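Refill Shop Brings Bulk Grains and Beans to Muvville

Sep 12, 2020

A new grocery shop where customers fill their own containers has opened in Muvville, in the building that was a shoe repair shop for many years. The shop has the name Ondside, and it sells dry food by weight: rice, lentils, beans, oats, flour, nuts, dried fruit and a small choice of spices.

Customers bring jars, bags or boxes from home. They weigh them empty at a scale near the door, write the weight on a sticker, and then fill them. At the register the weight of the container is taken off. Those who come with nothing can buy a cotton bag or take a clean used jar from a shelf, free of charge.

The opening was planned for spring but had to wait until the end of August. During this time the owners changed the plan for the shop. Most of the food is now kept in closed bins with a handle, so that no hand touches the product. Only the nuts and the dried fruit are still in drawers, and these are served by the staff.
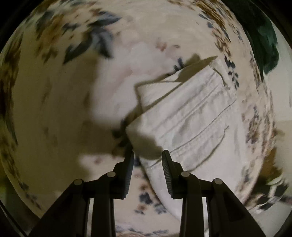
The prices are close to those of packed food in the supermarket, according to the shop, and for some products they are lower. Red lentils and rolled oats are the cheapest items on the list. Pine nuts and pistachios are the most expensive, but a customer may buy as little as a spoonful, and this is helpful for a person who needs them for only one recipe.

Much of the grain comes from Flastis, a mill in the next valley which until now sold only to bakeries. The mill delivers whole wheat flour, rye flour and cracked wheat every second week. For the opening it sent 1,230 pounds of flour, and the rye was sold out in six days. A second delivery has arrived since then, and the shop has asked for a larger share of rye in the next one.

The spices and several kinds of rice are brought by Nanayakkara, a family importer that has supplied restaurants in the region for a long time. Among them are a red rice, a short white rice that cooks very soft, and cinnamon in whole sticks. On the wall beside the rice bins there is a chart with the cooking time and the amount of water for each kind.

To help pay for the bins and the scales, the owners asked the town for support before the opening. People could buy a card in advance and use it later for food. More than 500 cards were sold in this way. The cards are valid for two years and can be used for everything in the shop except the deposit on glass bottles.
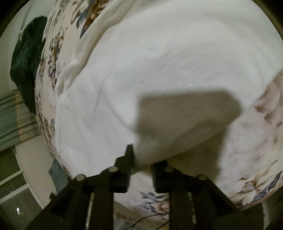 Opening hours and rules

The shop is open from nine in the morning until six in the evening, and it is closed for one hour at lunch. The first hour of the day is kept for older customers and for those who must be careful with their health. Eight customers may be inside at the same time, and a face mask is required.

Containers must be clean and dry. The staff may refuse a jar that still has food in it. Tasting from the bins, which many people know from other bulk stores, is not allowed at present, but small closed samples can be asked for at the register.

Oil, vinegar and liquid soap will come later in the fall, when the taps are installed. The owners also hope to offer fresh peanut butter from a grinder, although the machine is not yet ordered. A list of all products with the prices of the week hangs in the window and is changed every week before opening.

Contact the newsroom | © 2020 Muvville local news. All rights reserved. | Back to top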